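3 min read

4. Local petitions and the licensing vote

Gouveia put cannabis licensing to a town ballot in June. We coded 200 letters to the council, 49 of them from faith groups. 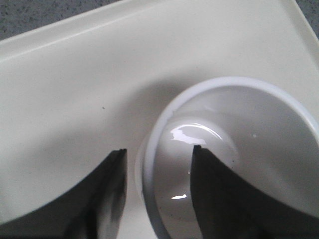
Idalina Fonseca
Research Fellow, Distmont

Moral wording came up most in letters against — duty, care, harm to the young. Letters in favour leaned on cost and policing. Not a clean split though. Two coders, disagreements setled by talking it over. Late letters left out. 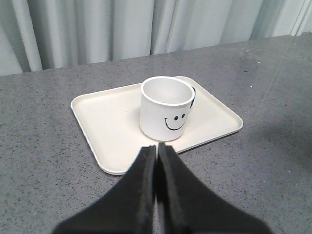

Figure 2. White mug with a smiley face, on a tray.

Turnout data still to be matched by ward.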